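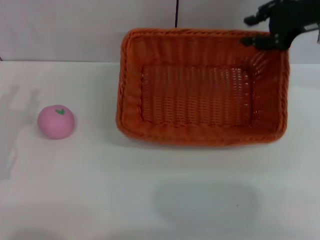 Hiria Tidy Table Notes | Issue 8

Print this page | E-mail this page

README: the fruit and basket folder

Hello, and thanks for downloading the folder (or for opening it by accident, which happens more than I'd like, as the name is nearly the same as the one for the kitchen drawers). Hiria is my collection of pictures and short written notes on small household things and the places they get put away. The fruit and basket folder is the part to do with toy food, baskets and a clear bit of table. I've tried to write down everything I'd want to know if somebody else had handed me the lot.

It grew out of a toy shelf at home in Skindoston. I'd been keeping notes on what lived in which basket, and I wanted a bigger set of words for ordinary tidying: in, out, next to, leaning on, nearly in. The orange basket and the pink fruit were an obvious pair to begin with. They are easy to tell apart from a white table and from each other, and the basket is wide enough that you don't need to be fussy about where the fruit goes!

What you get

There are 899 notes in the folder. I was aiming for 1,000 and stopped when the later ones began repeating the earlier ones word for word. Each note is a line or two of plain English, with a name for the thing, a name for the container and where the thing is. Some have a remark at the end, mostly from me arguing with myself.

notes.txt - the notes, one to a line
names.txt - every name I use for an object, with the other names people might use
places.txt - the words for where something is, and what I mean by them
changes.txt - corrections, newest first
pictures/ - the stills

Open the text files in whatever you like. If your spreadsheet program turns the line numbers into dates, bring the column in as text and it will behave.

The basket

I call it "orange basket" everywhere. It's a rectangle with rounded corners, woven all over, with a thick braided rim. The floor is a lattice with little gaps in it, so the paler surface shows through from below. I mention the gaps because the word "solid" crept into a handful of early notes and it was plain wrong. I've taken it out wherever I found it.

In names.txt you'll see basket, wicker basket, woven basket and tray. I've left "tray" in as something people say, but I never use it myself. A tray has low sides in my head, and this has proper walls. "Wicker" I use for the look of the weave and nothing else, so please don't read a material into it.

"Rim" means the braided band at the top and "wall" means the woven part under it. The two long walls are "near" and "back" and the short ones "left" and "right", always from where you're looking. So if you turn the basket round, the left wall becomes the right wall. I did try giving the walls fixed names and got in a terrible muddle.

The pink fruit

Now then. Is it a peach or an apple? I have gone back and forth on this far too often. It's a small pink ball with a green leaf mark on top, and from one side I'd say peach without thinking, then from another it looks a bit squat and I start to wonder about apples. The leaf is no help at all, being a V or a heart depending on your mood.

The name I settled on is "pink fruit". Both "peach" and "apple" are in names.txt as other names, and a search for either will get you to the same notes. If you are using the folder to teach words to little ones, pick one and stick with it. Mine get very cross when the fruit changes its name halfway through a game.

I've kept "ball" off the list. It would fit the shape well enough, but there are balls in another folder, and mixing the two made a right mess of the searches. 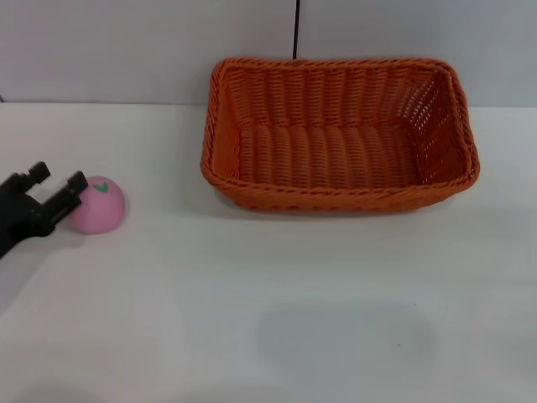
Page last changed: 3/2/25

How I write down where things are

The pink fruit is on the table to the left of the basket, with a good stretch of white between them, and that goes down as "pink fruit, on table, left of orange basket, apart". The word "apart" means you can see clear table between the two. If they were touching I'd write "against". If the fruit was balanced on the rim it would be "on rim", and if it was down on the woven floor it would be "in". I don't use "near" by itself, as it meant something different every time I wrote it.

"Empty" is only for the basket. It means there's nothing inside it, whatever else may be about on the table. I used to write "table clear" as well, but dropped it - a table with a basket on it isn't clear, is it?

For something that is being reached for, I write "reach". For something that has been picked up, "held". A finger up close to the fruit is still a "reach" until the fruit is properly between the two. Please keep those apart if you add notes of your own. It's the mistake I correct most, and I make it too.

A few notes, so you can see the style:

pink fruit / orange basket / on table, left, apart
orange basket / table / empty
pink fruit / orange basket / reach, fruit still on table
pink fruit / orange basket / in, by back wall
pink fruit / orange basket / on rim, right, don't breathe

That last one has stayed in because I like it.

Names for the folders

Bolari is the folder of tabletop notes, where the fruit and basket live. Yeoman is the shelf folder, with boxes, books and the odd mug. I named them in a hurry when there were only a few files in each and I've never had the heart to change them. Hiria is the whole lot together. If you're quoting the notes somewhere, "Hiria, fruit and basket folder" is plenty, and the issue number is handy if you have it.

names.txt has 120 entries for the whole of Hiria, so don't be alarmed if you find "gravy jug" in it. I keep it as one file on purpose. When it was split up I had three spellings of "colander" before the week was out.

Things that aren't very good

The notes are all in one person's English. I say "settee" and "jug", and I say "put away" where you might say "put back". There's no other language in here yet and I'm not the person to write it.

The colour words are plain ones. Orange is orange and pink is pink. The basket goes darker down in the weave and there's a lighter sheen on the rim, but I haven't made separate names for any of that. If you want to sort by shade you'll need to do it from the stills.

Sizes are missing. I meant to go over everything with a tape measure and did the mugs, then ran out of steam. Don't guess a size from a picture and then send it to me as a correction, please - I had a bit of a run of those in March.

Soft, hard and heavy are also left out. The pink fruit looks soft, and I did once write "soft" in the notes, then went through and removed it. A look isn't a squeeze.

What it's good for

I use it for word games, for labels on toy shelves and for checking that a set of tidying instructions makes sense to somebody who hasn't seen the room. "Put the pink fruit in the orange basket" is about as plain as an instruction gets, and it's a nice place to start before you go on to "put the fruit behind the basket", which had us all arguing about which side was the back.

It won't do for anything to do with real food. There is nothing in it on ripeness, washing or storing, and a child who learns peaches from this folder will be expecting them very pink indeed.

Sending corrections

Quote the line as it stands, then your version underneath, and say which file it came from. Spelling fixes go straight in. With a new name for an object I sit on it for a while and see if I catch myself using it. Changes to places.txt take longest, as one altered word can mean going back through the whole of notes.txt with a cup of tea.

Still to do: the word "beside", which I've used for both left and right, and a proper entry for "lattice".

Get the Hiria newsletter when a new issue comes out. You can unsubscribe at any time.

Contact | Copyright Hiria Tidy Table Notes | Back to top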